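About us

Clutlow Funeral Service is an independent funeral home in Ellel. We opened in the year 2000 in two rooms of a former bakery, and since then we have moved only once, to the house beside the old post office where we are now. Families from Ellel, Waaka and the farms between them come to us, and many of them have come more than one time over the years.

We arrange burials, cremations and memorial services, with or without religion. Some families want a full church service with hymns and bearers. Others prefer that we do everything quietly and bring them the ashes later. Both wishes are normal for us and we do not try to move anybody from one to the other.

When you call us, a member of our staff will answer, also in the night. We will ask only few questions at first: where the person is, whether a doctor has already come, and which number we can call back. The papers can wait until the morning. If you do not feel able to come to our office, we will visit you at home, and there is no charge for this inside the district.

Our chapel has 70 seats. For larger services we use the parish hall in Waaka, which can take 229 people and has a good loudspeaker system. There is parking behind both buildings, but at the hall the ground is soft in wet weather, so we advise older guests to be brought to the front door.
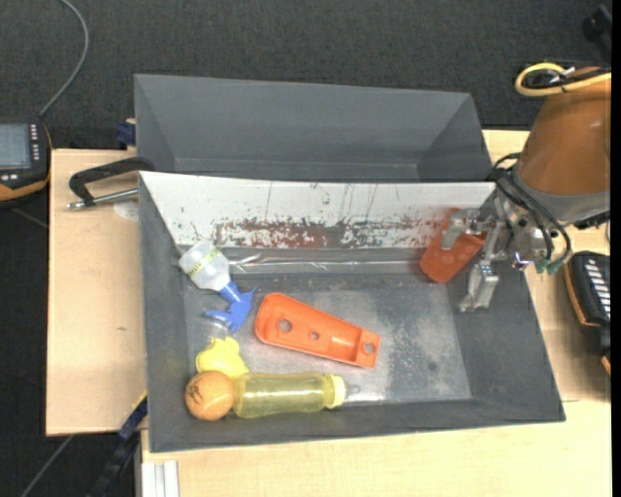
We also help with the obituary. You may write it yourself and we will only check the dates and the spelling of the names, or you can tell us about the life of your relative and we will prepare a first text for you to correct. Please take your time with this. A small mistake in a printed notice can hurt a family for long, and we have seen it happen - so we always send the final version back to you before it goes to the newspaper.

Our prices are given in writing before you sign anything. The list is at the front desk and we send it by post to anyone who asks. Flowers, printed cards and the fee of the minister are shown separately, as these are paid to other people. It is possible to pay in parts, and we do not add interest for the first year.

In October we took over the work of the former Drenine funeral home, 37 kilometres to the north. All funeral plans which were signed there stay valid with the same conditions, and the telephone number has not changed. If you hold such a plan and have not received our letter, please contact the office and we will send you a copy.

The office is open every morning and, by appointment, in the afternoon. The telephone is answered at all hours.

Page last updated: Dec 26, 2022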